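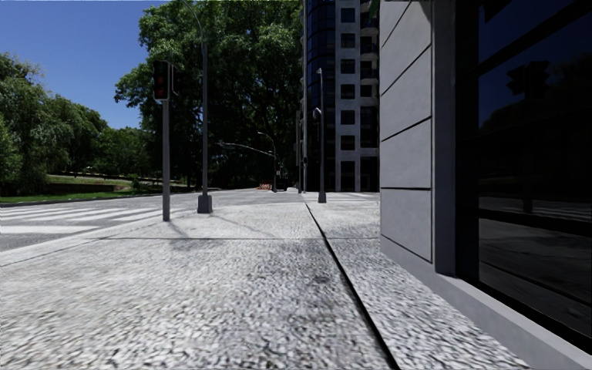

A wide stretch of sidewalk with a crossing on the left.

So somebody in Setley is $641,000 richer today, and it isn't me. I checked. Then I checked again with my glasses on, because you never know.

The Osedora draw people confirmed on Thursday morning that the top prize from the December holiday draw has finally been claimed, with only a few days left before the ticket would have turned into a bookmark. The winner has asked to stay anonymous, which is allowed here, and I can't say I blame them. All we've been given is that the ticket was bought at the Becerra corner store, that the buyer lives in town, and that they'd been carrying it in a coat pocket all winter. A coat pocket! I have pulled some sad things out of my coat pockets over the years (mints, mostly) and none of them ever paid off a house.

For anyone who doesn't play, the holiday draw is the big one. Tickets cost more than the weekly game and the top prize doesn't roll over, so if it goes unclaimed the money gets folded back into smaller prizes the next year. There were posters up at Becerra for weeks asking people to check their old tickets. I bought milk under one of those posters at least twice a week and I had started to feel like it was talking to me personally. 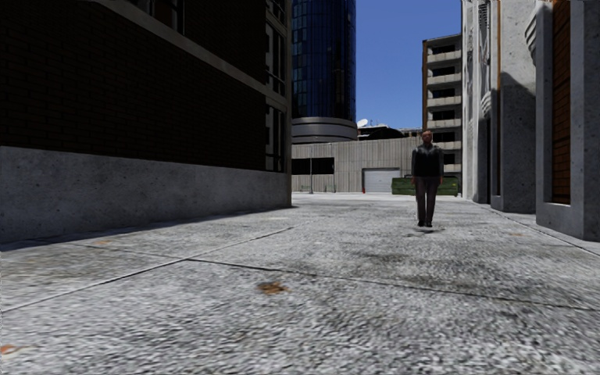
What the rest of us got

The big prize gets the attention, but there were other winners from the same draw. Osedora says 309 tickets sold in Setley won something, and most of those were for the price of a decent lunch. One second-tier prize of $3000 went to a group at the Zudinura bakery, who've been putting money in a jar together for years. They collected back in January, and I'm told the discussion over how to split it went on longer than the celebration did.

I was in there this morning for a roll and asked at the counter whether any of them was sorry not to have hit the big one. The answer I got was that $3000 was plenty to argue over already. It bought a new set of tires for one person, a dentist bill for another, and one share went straight back into the jar, so I guess at least one of them still believes.

My own family pool won 69 dollars in that draw. Split between four of us, that was enough for pizza, and my sister still says I owe her the change.

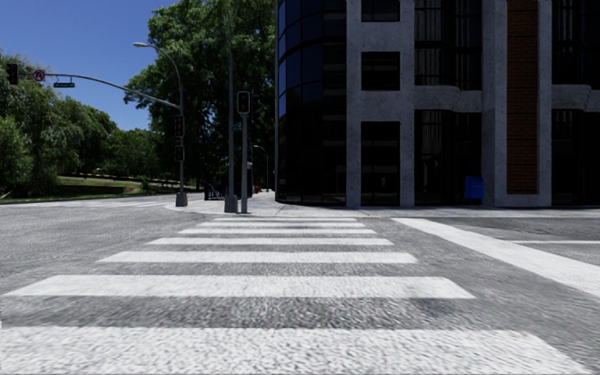
A crosswalk and the wide road on either side of it.

How the claim works

I always figured you walked in with a winning ticket and walked out with one of those enormous cardboard checks. It's a lot slower than that. For anything over the store limit you have to sign the back, fill in a form and book a time at the Osedora office, and then they take the ticket away to check that it's real. After that there's a wait before the money shows up. They also offer a meeting with a financial adviser, free of charge, and according to the office most big winners say no to the first one and then call back a month later asking for it.

Becerra gets a bonus too for selling the ticket. The store hasn't decided what to do with it, although when I stopped by there was already a handwritten sign in the window saying where the winning ticket came from, and the line for the weekly game was out past the newspapers. Nothing sells a ticket like somebody else's luck.
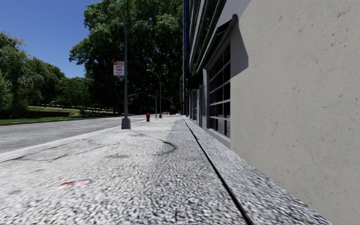 The next regular draw is on Saturday, and yes, I have a ticket. I took the same numbers as always, a mix of birthdays and an old locker number, and I know perfectly well that they're no better than any others. My sister goes by signs instead - she'll see a smear of red and pink paint on a sidewalk and decide that it means something, then pick her numbers off the next house she passes. Her record is exactly as good as mine. If you want in on this one, sales close two hours before the draw, and Becerra has asked people to please not leave it until the last ten minutes like they did in December.

And if you played the holiday draw and still haven't looked, go look. Osedora says there are smaller prizes from it that haven't been picked up yet, and those run out on the same deadline. Try the coat pockets first.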